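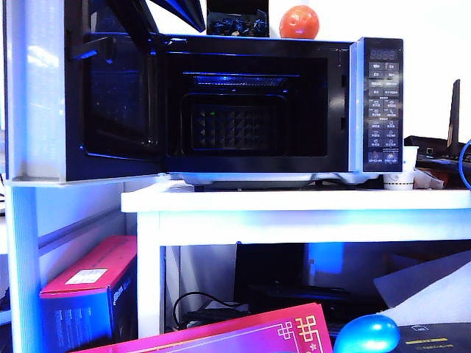 Davina Tennant has written condolence letters for other people for 19 years, and she would like you to stop using the word "journey."

"Unless he was a bus driver," she says. "Then fine."

She works from a back bedroom in Grundbridge, where the phone tends to ring before breakfast. Callers want a page, sometimes two, to send to a widow or a boss. She charges $30. Murray Stubbs, her first customer, paid in tomatoes and has never been moved to the cash rate.

I asked what people get wrong. "They apologize for not knowing what to say, and then they go on for three pages. I had a man read me 2000 words over the phone. His neighbor's name came up once, and he'd spelled it wrong."

Her own method is to ask for one thing the dead person did on an ordinary afternoon. Most callers say they can't think of anything. She waits, and bills nothing for the silence. Then out comes the story about soup, or the borrowed ladder.

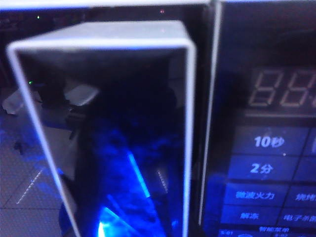
On sympathy cards

She doesn't hate them. "Somebody has to keep lilies in business." Her advice is to cross out the printed verse and write two lines underneath, in pen.

Has she written her own, for when the time comes? She has, in June, and gave it to her sister, who sent it back with corrections.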